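Graham Oakley
April 2021

1/ Moving the kitchen stuff onto one table while the counters get redone. Six days, the man said. I have written this down so I can read it back to him.

2/ Rule one of table kitchen: everything has to earn its spot. The toaster oven earned its spot. The waffle iron is in the hall closet thinking about what it did.

3/ The mug tree also made it, with the teal mug and the pink one. The other 40 are in a box marked MUGS (SOME), next to a box marked MUGS.
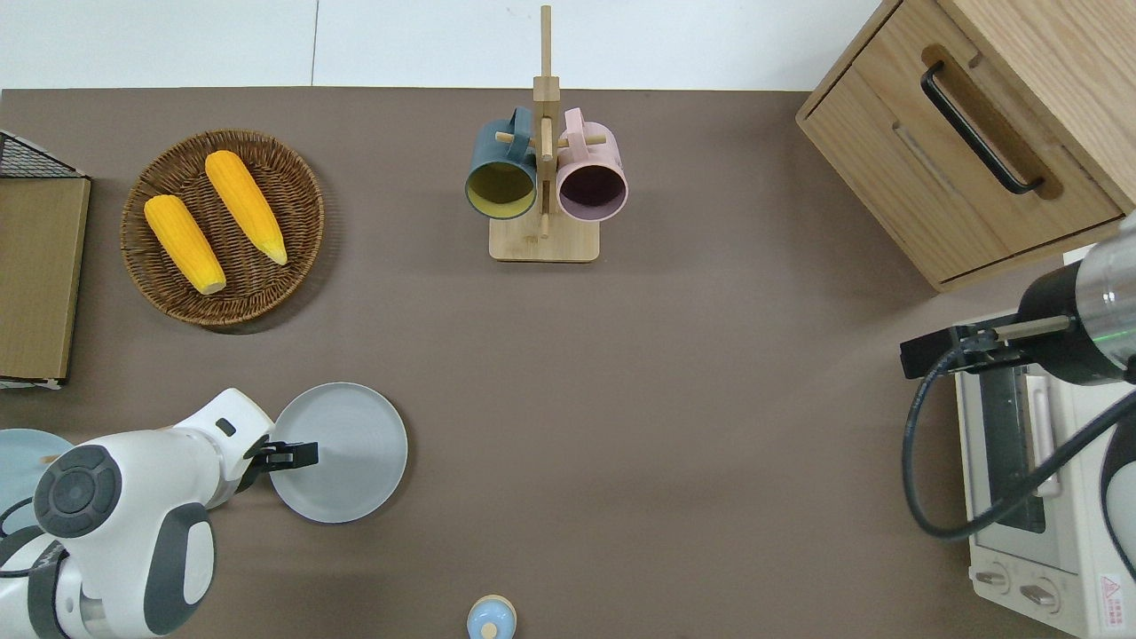 4/ Dinner plan: corn. Two cobs, already in the basket, so that's the decor and the menu handled. Trevor says toaster oven corn takes 40 minutes at 300. Trevor has also never been on time for a meal, so I'm adding ten.

5/ Update from the counter man – the slab is still in Trerkside. I don't know where Trerkside is. I get the feeling he doesn't either.

6/ Corn's in. Butter is in one of the MUGS boxes.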